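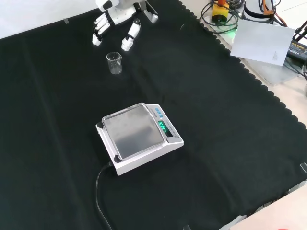
Zuletzt geändert: Donnerstag, 16:40 Uhr

Start | Projekte | Berichte | Kontakt
Seite drucken | Per E-Mail senden

April — von Hanane Bennani

Zwischenbericht Vorhaben Pano, Arbeitspaket »Laborhandhabung«

1. Stand der Datenaufnahme

Im Berichtszeitraum wurden 1.108 Demonstrationen per Fernsteuerung aufgezeichnet. Nach der Sichtung durch Chaimae Benkirane verbleiben 700 als Trainingsmaterial. Verworfen wurden vor allem Durchgänge mit Aussetzern in der Gelenkwinkelspur und solche, bei denen die Bedienperson den Griff mehrfach nachgesetzt hat.

Die Aufgabenfamilie »Waage« umfasst das Greifen kleiner Laborgefäße, den Transport zur elektronischen Waage und das Absetzen auf der Wägefläche. Becherglas und Fläschchen werden als getrennte Teilaufgaben geführt. Gearbeitet wird auf schwarzem Tuch; durchsichtige Gefäße bleiben in den Kamerabildern schwierig, der Rand wird von der Segmentierung nur lückenhaft erfasst.

Die Fernsteuerung läuft über die Software Fahmy. Die Verzögerung zwischen Eingabe und Armbewegung beträgt bis zu 28 ms — für langsame Annäherungen ausreichend, beim Absetzen noch spürbar. 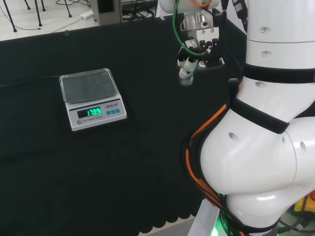

2. Abweichungen vom Arbeitsplan

Das Vorführen durch direktes Handführen des Arms wurde nach elf Sitzungen ausgesetzt. Die Hände der Bedienperson verdeckten regelmäßig das Gefäß, und die Kraftwerte am Handgelenk waren nicht verwertbar. Die Aufnahmen sind archiviert, gehen aber nicht in das Training ein.

Der Abgleich der Zeitstempel mit dem Rechner am Standort Palterside steht noch aus.

3. Nächste Schritte

- Training der ersten Strategie auf dem bereinigten Datensatz (Benkirane)
- Übergabe der Rohdaten an Gosham, Format wie vereinbart
- Entscheidung über das Handführen — hierzu bitten wir um Rückmeldung des Mittelgebers

Mittelabruf und Personaleinsatz liegen im Plan.

Seite drucken | Per E-Mail senden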